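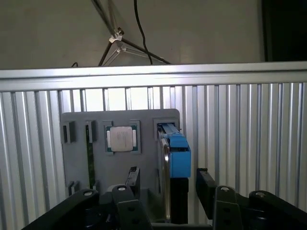 Stellenangebote > Büro und Lager > Teilzeit

Mitarbeiter/in für Ersatzteillager und Versand (Teilzeit, 20 Stunden)

Die Firma Eskildsen ist ein kleiner Händler für gebrauchte Computerteile. Wir kaufen alte Bürogeräte von Firmen und Schulen, zerlegen sie und verkaufen die Teile weiter, hauptsächlich an Werkstätten in der Region. Im Lager haben wir zurzeit 677 verschiedene Artikel und wir brauchen eine Person, welche die Ordnung darin hält.

Ihre Aufgaben:
— Annahme der Ware und Eintrag in unser Lagerprogramm Fenemum
— Teile nach Typ sortieren und beschriften
— Pakete packen, im Monat sind es fast 200
— Rücksendungen prüfen und den Kunden per E-Mail antworten

Was Sie mitbringen sollen:
Eine Ausbildung im Lager ist gut, aber wir verlangen sie nicht. Sie sollen einen Arbeitsspeicher von einer Grafikkarte unterscheiden können, den Rest zeigen wir Ihnen in den ersten zwei Wochen. Deutsch brauchen Sie so weit, dass Sie eine höfliche E-Mail schreiben können. Ich selbst habe die Sprache erst als Erwachsener gelernt und weiß, dass dies Übung verlangt. Ein Führerschein ist von Vorteil, weil wir einmal in der Woche Ware bei unserem Partner Bureo abholen.

Was wir bieten:
Der Vertrag ist zuerst auf ein Jahr befristet, mit der Möglichkeit zur Verlängerung. Die Arbeitszeit ist am Vormittag, nach Absprache auch am Nachmittag. Das Monatsticket für den Bus bezahlen wir. Am Samstag wird nicht gearbeitet. Die Buslinie 111 hält direkt vor dem Hof.

Bewerbung:
Bitte senden Sie uns einen kurzen Lebenslauf und einige Sätze über sich bis Freitag, den 23. April 2021. Ein Foto ist nicht nötig. Schreiben Sie bitte die Kennziffer 265 in den Betreff, damit Ihre Nachricht nicht bei den Bestellungen landet. Wir antworten allen Bewerbern — auch dann, wenn es eine Absage ist.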